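Acta de la reunión de la comunidad de propietarios del edificio Kendia
Abril, 19:00, sala de la planta baja

Asisten: Obaidul Matubbar (preside), Alper Kılıçarslan, Berkay Kırmızıgül y Yiğit Kozan (toma el acta). Excusa su ausencia Erhan Kurtuluş.

1. Acta anterior. Se aprueba sin cambios.

2. Bajante del patio. La empresa Cunditz presupuesta 1.000 euros por sustituir el tramo del segundo piso. Haque pide 900, sin incluir la pintura. Alper prefiere a Haque y pintar más adelante. Se acepta por mayoría, con el voto en contra de Berkay.

3. Cuotas. Quedan 7 recibos pendientes. Se enviará carta a los deudores antes de fin de mes.

4. Portal. El cierre sigue fallando. Yiğit llamará a Bukus, que instaló la cerradura.

5. Fondo de reserva. Se propone una aportación única de 100 euros por vivienda. Se deja para la próxima reunión, cuando pueda votar Erhan.

6. Ruegos y preguntas.
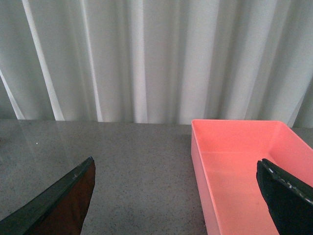
Cortina clara y superficie gris moteada, en las dos fotos. 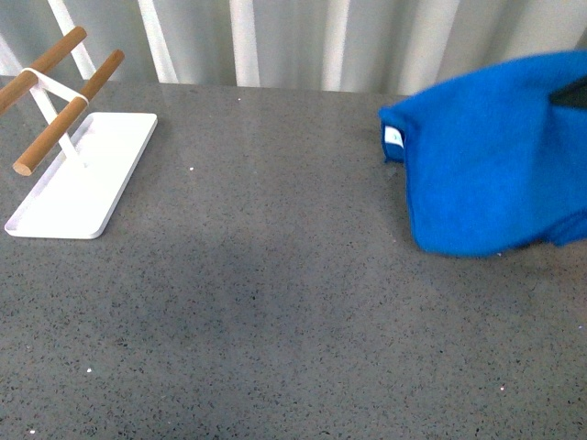
Pregunta Berkay: ¿quién paga la pintura del tramo nuevo de la bajante?
Responde Obaidul: la comunidad, con cargo al presupuesto ordinario, una vez terminada la obra.

Se levanta la sesión a las 20:15.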